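Vakow Tracker: Gallery
Updated 26th June

Wrist-view material from the Vakow visual-inertial tracker, the component that turns gripper video and IMU samples into a six-degree-of-freedom trajectory for the Nistov planner. The map set holds 214 recordings. Captions give what matters to the tracker; calibration files and logs are in the Roltel archive under the same session names.

All recordings use the fisheye model with four distortion terms. Feature extraction is capped at 1,000 points per keyframe. The gripper is masked before extraction, as points on the fingers move with the camera and pull the pose estimate toward zero motion.
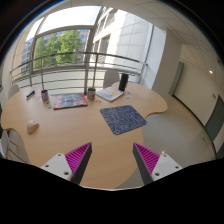
Office table, wide view. Both fingers and the black area at the bottom fall inside the static mask. Railing and window carry the far-field points; the patterned mouse pad and the notebook are nearer candidates.

Glazed rooms remain the harder case. Exposure is set by the window, and plain walls and pale floor tiles return few corners. Release 1.4 replaced the single detection threshold with one per grid cell, so that bright foliage no longer takes the whole point budget. The longest session in the set, at 1,422 keyframes, now closes its loop without a manual anchor.

Known issue: relocalization is limited to the last 600 keyframes. Li, the map-merging branch, removes the limit and is scheduled for September.

Next gallery: gripper width estimation
Back to index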